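Ticket 1156: arm drops part / stops short of grip
Site: Ilton
Opened by: Roy Bainbridge
Status: open
Priority: high (someone could of been standing there)

Summary
Jadside cell software threw fault 161 mid-move and the gripper opened on its own. Part went on the floor. No one hurt. Arm kept its pose, brakes held. Cleared fault, re-homed, faulted again 15 min later. Aisle side kept clear of people while testing, stay left of nothing, just stay off the walkway till I say.

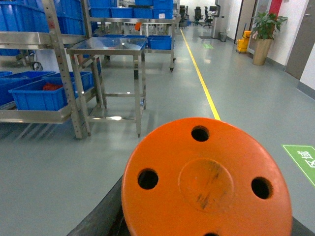

Step 1. Power and air
Cold restart of controller, 9 minutes off. Came back clean. Air pressure fine at the regulator. E-stop chain tested, both buttons drop it like they should. Fault came back on the first long reach so not a boot thing.

Step 2. Long reach over the packing table
Ran it at low speed over the dark table with the cardboard boxes and the foam or packing roll behind them. Faults when wrist rotates past the halfway point. Same move, wrist locked = no fault. Wiggled the wrist cable by hand with the arm in hold and got 161 twice. Pretty sure its the connector or the cable right behind it. Boxes need to come off before anybody runs this at full speed.
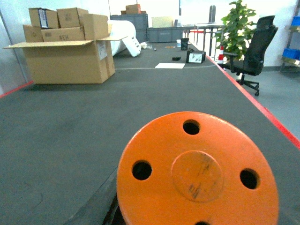
Step 3. Pick test on the mat
Short orange cylinder, the one with 4690 printed up the side. Approach from above is good, fingers come down either side of it. Then close command goes out, times out, no grip signal back. Tried a slower close, same. Swapped finger force setting to default, same. Right finger looks pretty worn up top but I dont think thats the cause, wear wouldn't throw a comms fault. Will order a pair anyway.

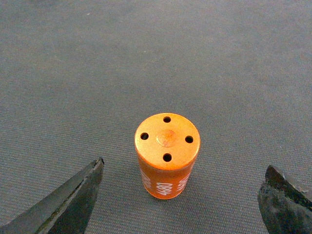 Tendberg support: Fault 161 with a time-out on close fits a break in the wrist cable. Please don't run it again with the gripper powered until the cable is changed. Also check what the output does on signal loss. It should hold, and yours is set to open.

Roy: ok locked out. Output setting changed to hold, not tested yet. Cable on order thru Ó Briain, will update when its in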